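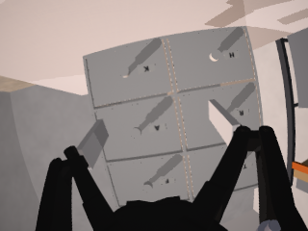
Posted by Stojan Georgiev | Jestow shared workshop, Calgate | December

Wanted: one patient person, 2 evenings a week, to help teach a gripper to open drawers. So far it lives in simulation, where the cabinet has six gray drawers with a letter on each and no one to complain about scratches. I'd like 1000 practice pulls before we let it near my real socks.

Some Python helps. Pay is soup and a key to the building. Write to me care of Jestow, and say which drawer you'd start with.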